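Session 6 handout: Is the Jullov kitchen pack worth our money?
Course notes, February 2025

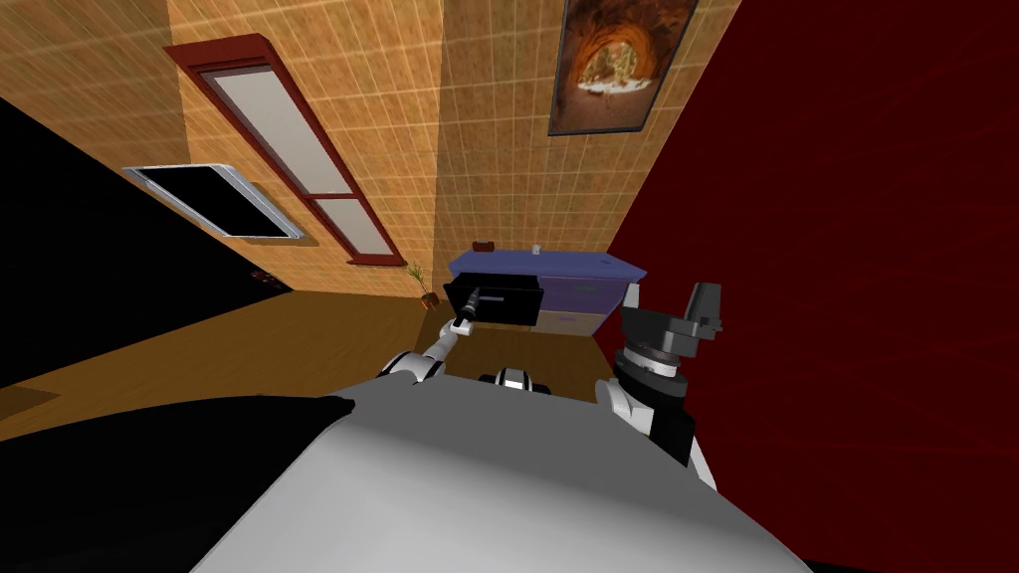
Fig. 1. Drawer task in the Jullov simulator, left gripper at the open drawer.

Okay, so last time I promised you a real product to pick apart, and I went with Jullov, the simulation kit from Pelbridge. You get a two-armed robot, a pile of furnished rooms and a set of household tasks. The one I want you to start with is the drawer task, and yes, I've spent far too many evenings on it!

What's in the box: 266 room layouts, 30 tasks and a scoring script. A class license costs 300 dollars a year. Kayode Chukwu ran the same trial on Emport last May and found it quicker to install, but he only got single-arm robots with it.

What I like - the rooms look different enough that you can't just memorize one cabinet. Colors change, handles change, and the robot starts in awkward spots. What bugs me is the contact model. Thin handles slip in ways I don't trust, and the manual gives that two sentences (page 100, if you want to be annoyed too).

For next session:
Run the drawer task in four rooms of your choice, with the default controller.
Write down where each failed run goes wrong: reach, grasp or pull.
Read Orvokki Kauppinen's notes on grippers, first half only.

Trouble with the license key? Write to Lutz Eichhorn, he has the spare ones.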